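Replacing the kitchen counter and leveling the cabinets under it

The old counter came out in one piece, which surprised me. It had been fixed with six screws and a bead of caulk along the wall, and the caulk was doing most of the work. Once it was off I could put a long level on the base cabinets, and the run was out by half an inch from the fridge end to the window.

The house dates from 1944 and the floor slopes toward the back door. Whoever fitted the cabinets had set them straight on the floorboards and let the counter follow. A pan of oil on the stove always pooled to one side. I had put that down to the pan.

Leveling goes from the high point. I found it by running a string at cabinet height and measuring down to the floor every 14 inches, then marked the highest reading and worked outward from there. Composite shims, in pairs, from opposite sides. Cedar shims are fine too, but they compress a little and I did not want to do this twice. After each cabinet was level front to back, I clamped its face frame to the next one, drilled, and put in two screws. Only then did it get fixed to the studs.
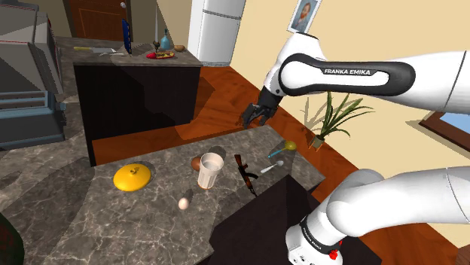
A rendered kitchen with wood flooring between two counters.

The gap between the two runs was the next decision. Mine was 38 inches, and I wanted 42. Moving the back run was out because of the drain, so the other side lost four inches of depth. Tiziana Costa, who lent me her track saw, argued for leaving it alone and buying narrower drawers. I cut the cabinet backs down and reused the old drawer boxes with shorter slides.

For the counter itself I compared two products. The Hudix slab was heavier and needed support every 19 inches. The Leone was thinner, cost $225 less for the same length, and came with a factory edge on one side only. I bought the Leone. The cut edge took three coats of hardwax oil, sanded between coats – the second coat raised the grain more than the first did.

Fasten a wood top through slotted holes, not round ones. It will move across its width with the seasons. I left an eighth of an inch at the wall and covered it with the backsplash.

Still open: the toe kick, which now has to be scribed to a floor that drops half an inch over its length, and the sink clips. The clips supplied are too short for this thickness. Longer ones are on order and should be here before October.

We use cookies to remember your preferences and measure traffic. By continuing to browse you accept our cookie policy. Accept | Manage settings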